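Minutes - Teleoperation and Demonstration Working Group

Held 24 Mar 2025, small meeting room, second floor. Started ten minutes late because the screen would not wake up.

Present: handling lead, data lead, safety officer, two operators (one day shift, one evening shift), floor supervisor, finance. The person from Drunora joined by phone for items 3 and 4.
Apologies: software lead (traveling).
Minutes: evening-shift operator. Corrections to me before the next meeting, please, and in writing this time.

1. Minutes of the last meeting

Accepted with one change. Under the old item 5 it said the group "agreed that remote demonstration is faster than hand guiding." The day-shift operator did not agree then and does not agree now. The line now reads "the group heard that remote demonstration is faster." The handling lead asked for it to be noted that this was his claim and that he stands by it.

Matters arising: the wobbly chair at the operator desk has been replaced. The footswitch has not.

2. Demonstration count

The data lead reported 3,523 demonstrations stored, hand-guided and remote together. Finance asked whether that was a good number. The data lead said it was on plan. Finance asked what the plan was based on, and was told that the supplier's guidance had been used, adjusted for our tasks. Asked how it was adjusted, the data lead said she would have to look it up.

The floor supervisor wanted to know how many of those are any use. There was some back and forth about what "use" means. At present a demonstration is kept unless the operator presses the reject key at the end of it, and both operators admitted they often forget the key, or press it late and reject the next one instead. So the stored total includes dropped items, false starts, a fair amount of hovering while somebody answers a question from across the room, and at least one stretch of the arm being driven home for the night.

The data lead said the training can cope with some bad examples. The safety officer asked how many, and if anyone had tested it. Not on our data.

Your minute-taker will add, as one of the people making these recordings, that a total on a slide tells you how long we sat there and very little else.

Action: data lead to pull 86 recordings at random and have both operators grade them separately, without talking to each other. Results as a plain table. No charts.

3. Basket task, remote control

Drunora on the phone for this item. The handling lead played part of a remote session on the screen, wrist camera view only, and stopped it several times for discussion.

The task on paper is simple: come in at the basket from a low angle, open the fingers, get hold of the rim, lift, set down. In hand guiding an operator stands next to the arm and moves it through this with both hands, looking wherever they like. In remote control the same person sits at the desk with the controller and has the camera views to go on.

The handling lead's position is that remote recordings are better training material, as the operator sees only what the policy will later see. If a person can do it from the camera, so can the policy. The day-shift operator said that this holds only if the person really can do it from the camera, and asked the handling lead to stop the playback and tell the room how far the fingers were from the rim.

He could not. Neither could Drunora, who had the same file open. Drunora said an experienced operator would "feel" the distance after enough hours. The day-shift operator has more hours on this rig than anybody and says she does not feel it. She goes slowly and watches for the rim to stop growing.

Points made while the playback was stopped:

Blur. The weave turns to streaks when the wrist moves at the speed we have been asked to hit. Drunora said the exposure can be shortened. The safety officer said we were told that in August, and asked what had been changed between then and now. No answer on the call.

Shadow. There is a brown patch across the basket with a darker block in it. Three people in the room gave three different opinions on what the block is. The handling lead said it does not matter. The data lead said it might matter quite a lot if it turns up in every recording and then one day does not.

Cable. A thin gray one loops across the basket in the view and trails past the rim. It is the sharpest thing there, a good deal sharper than the basket we want the arm to learn about. The floor supervisor asked what stops the policy from learning to follow the cable. The handling lead said that in practice this does not happen. The floor supervisor said "in practice" was what he was asking about.

Shiny parts. The post under the rim throws streaks of light. Drunora said reflections are "good variety." The day-shift operator said variety means different things and this looks to her like one thing, every time.
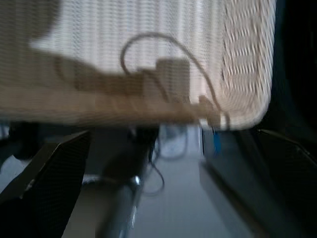

4. Hand guiding against remote: the comparison

Drunora still on the phone, then dropped off, then back.

The comparison put forward last time had 6 tasks, each shown by hand and by remote, with the same arm and the same objects. Only 2 have been done. The handling lead presented those as clearly in favor of remote. Looking at the sheet, the group noticed the following.

The remote sessions were all recorded after the hand-guided ones. Whoever was operating had already learned the task by then.

Time was measured from the first movement to the last. For remote, that leaves out the setup: headset, controller pairing, checking the delay, resetting the home pose. For hand guiding there is next to no setup and it was left out too, which makes the two look more alike than they are at the start of a shift.

Wrist strain was not recorded for either. The evening-shift operator (me) asked for it to be recorded. Pushing the arm through a long session by hand is tiring in the shoulders. Holding the controller up in front of you is tiring somewhere else. It would be nice if the choice between them took some account of who is attached to the shoulders.

The handling lead agreed the order was a weakness but said the difference was too large to be explained by it. Finance asked how he knew. The data lead offered to rerun both tasks in the opposite order with the two operators swapped. This was accepted, with a grumble about the hours.

Drunora mentioned that other customers have moved fully to remote. Asked whether those customers had run the comparison, Drunora said they had been "very happy." The safety officer asked that this not be minuted as evidence. It is minuted as something that was said.

Action: data lead to rerun the two finished tasks, order reversed. Setup time to be counted.
Action: operators to note strain after every session, on paper, on a simple low / medium / high scale.
Action: handling lead to hold off on telling upstairs that remote has been chosen. It has not been chosen.

5. Ravano controller

The Ravano hand controller has a trigger for the fingers and a thumb stick for the wrist. Both operators report the same problem. When you squeeze the trigger hard, your thumb moves, and the wrist turns a little right when you least want it to. You can see this in the recordings if you know to look for it: a small twist at the moment of closing. We are now teaching the arm to do that twist.

The handling lead thought it would average out. The day-shift operator said it can't average out when it always goes the same way. Agreed to try a dead zone on the stick while the trigger is held. The software lead will need to do this and was not here to object.

Action: software lead to add the dead zone and keep the old setting available for comparison.

6. Safety

The safety officer went through the hand-guiding rules again. Hand guiding is done at reduced speed with the enabling switch held, and tape on the switch means the session is over and the tape comes to her office. She also wants loose cables near the working area tied back before any session, remote or by hand. The handling lead asked if this could wait until the comparison was finished so that conditions stayed the same. She said no.

The data lead pointed out that this will make the new recordings look different from the old ones. Correct. They are to be marked as a separate batch.

Remote sessions: someone other than the operator must be in sight of the arm with a stop button. The floor supervisor asked whether this person is counted in the cost of remote. Finance wrote something down.

7. Budget and the Grosovix offer

Grosovix has offered to do the recording for us off site and send back finished sets. The quote was passed around. General view was that it is cheap, and that it is hard to tell what is being bought. The quote gives hours and nothing on grading, rejected attempts, or whose baskets. Finance will ask for a sample set and for the rejected attempts to be included with it. If they have none, the day-shift operator said, she would like to meet their operators.

The Þorgeirsson rig is still on loan until the end of the quarter and there is no decision on keeping it. Leave it set up for hand guiding until then.

8. Any other business

The footswitch again. It sticks. Floor supervisor to order a new one today.

The evening operator's desk lamp reflects in the monitor. Moved during the meeting.

Request from upstairs for a live demonstration to visitors. The handling lead is in favor. The rest of the group would like to see the graded recordings first. Left open.

Next meeting: same room, when the grading table is done. The data lead will send the invitation.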